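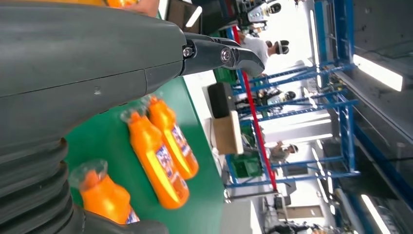 Bottles first. Always. Borislav Jurić packs orders out of a shed in Illodton and his rule is dead simple: lay everything on its side on the bench, labels up, before a single carton gets taped.

Caps get a quarter turn. Any that move go back to the filler, no arguments. On a good arvo he'll clear 400 bottles, in April nearer 900, and the racking behind him fills up fast.

Cartons? He swears by the plain tan ones from Ovlow, 78 cents each. Crates are for the local run only, they come back filthy and someone has to hose them out. Usually him.

Knock-off is 5. Bench wiped, tape gun put away were it belongs. Then the ute.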